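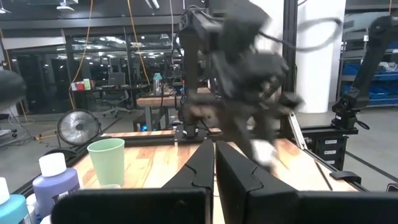 Week 7: Why we buy what's at eye level

Monday, October 19, 2020

OK, picking up where we ran out of time. Last week I gave you the Huerta grocery floor plan and asked you to mark where you'd put the milk. Nearly all of you stuck it at the back wall, and so did Huerta. Good! Now I want you to tell me why, and "so people walk past everything else" only gets you half the points. Milk is heavy, it needs to stay cold, and the cooler gets loaded from the stockroom behind it. Sometimes a boring plumbing-and-doors answer beats the sneaky one.

Shelf height

The usual claim is that the shelf between waist and eye gets the most sales. I mostly believe it, but watch out for the chicken-and-egg problem here (I fell for it myself as a student). Stores put the popular stuff there in the first place! If Cesero crackers sell well on shelf three, is it the shelf or the crackers? The only way to find out is to move them and leave everything else alone.

The Rendemville store did that in July. They swapped Cesero with the store brand for 2 weeks and kept the prices the same. We'll go through their 602 receipts together in section, so please don't skip ahead and email me the answer.

Words to know

Facing: one package width at the front of a shelf. Three boxes side by side is three facings, however deep they go.
Endcap: the display at the end of an aisle. Shoppers read it as a sale even when the price hasn't changed.
Planogram: the drawing that tells staff what goes where.

For next time

Read chapter 12, the Wukance case, and skip the appendix unless you love regression tables. Then pick one aisle in any store you already go to, sketch it by hand and label the endcaps. Messy is fine, mine are terrible. Bring it on paper.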